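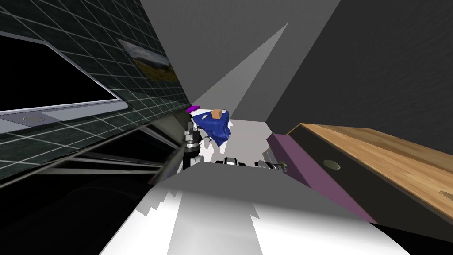
Will I still be doing my own job when the robots come in, Marama Trevaskis asked at the Thursday staff meeting, or will I be standing behind one all day waiting for it to drop something?

Posted in: Working at Trotley / Automation and Your Job

It was a fair thing to ask, and a lot of people came up afterward with questions of their own (some of them at the coffee machine, some by email at hours when we hope you were supposed to be asleep). We've gathered up as many as we could and tried to answer them the way we would if you stopped by the office. If yours isn't on the page, please do send it in - we'd much sooner hear it than guess at it.

What is Trotley planning to automate?

Mostly the picking up and putting back that goes on between guests. We look after 561 furnished apartments, and anyone who has worked a turnover knows how much of the day goes to small things left in the wrong place. The robot we're trying out is the two-armed model from Rundska, and its share of the work would be lifting light household items off floors and counters and setting them where they belong. Making beds, scrubbing bathrooms, checking for damage and deciding whether a place is fit for a guest to walk into all stay with the housekeeping team.

Why is so much of this happening on a computer first?

Because we didn't want anyone's first day with a robot to be the robot's first day too! Lukham, the firm setting up the trial, built simulated rooms where the arms and grippers can practice before a real machine comes anywhere near a real kitchen. Small objects, awkward corners and things lying near walls are all part of the practice. A mistake in there costs us a restart and perhaps a groan from whoever was at the screen. 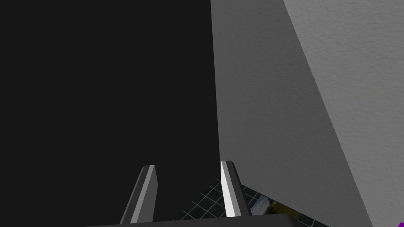 Practice in the simulated room: gripper open, beside the textured wall.

Who is running the practice sessions?

Our own people, and we're very glad of that. The 21 housekeepers at the Gallegos building were invited first, as that's where the trial will start, and they take turns at the practice desk. You don't need any computer background. You move the arms with a pair of hand controls, you try a task, and you write a line or two in the log about how it went. Several of the most useful notes so far have been the short grumpy ones, so please don't feel you have to be polite to it.

How long is a session, and do I get paid for it?

A session is 90 minutes with a break in the middle, and it's paid at your normal hourly rate. It counts as part of your shift, so you won't be asked to stay late to make up the rooms you missed. Your supervisor will arrange cover. If that cover doesn't turn up (we know it has happened once already, and we're sorry), the session gets moved and you carry on with your regular day.

I'm slow with the controls. Will that be held against me?

Not at all. We don't keep scores for individual people, and your supervisor sees only that you attended. Lukham looks at how the tasks went so they can change the settings, and your name isn't attached to what they receive. Most people find the depth hard to judge at first, as the view from near the gripper takes some getting used to, and it does get easier by the second or third try.

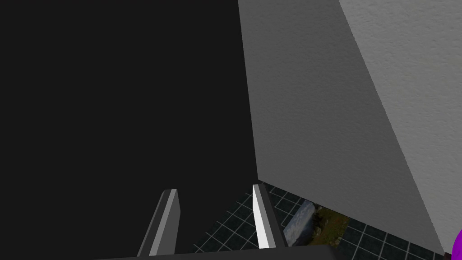 When will the first real robot arrive?

We expect it in October, at the Gallegos building only. It will work in empty apartments, during the day, with a trained member of the team present.

Are hours going to be cut?

No hours will be cut during the trial, and that's in writing in the letter you should have had with your last pay slip. We've set aside 144 paid hours for training on top of the regular schedule. What happens after the trial we can't fully promise yet, and it would be wrong to pretend otherwise. What we can say is that any change to the schedule would go through the usual consultation, with your representative in the room from the start.

Will my job title change?

It might, if you'd like it to. We're putting together a "turnover lead" role for people who want to look after the robot alongside their rooms, with a higher rate of pay. Staying exactly as you are is fine too.

What if I don't want to work near a robot?

Tell your supervisor, or tell the office if that feels easier, and we'll place you in another building for the length of the trial. You don't have to give a reason.

Where do I send more questions?

Drop them in the box by the linen room or email the staff office. We read them all, and we'll keep adding to this page as answers come in.

We use cookies to remember your settings and see which pages get read. Accept all / Manage choices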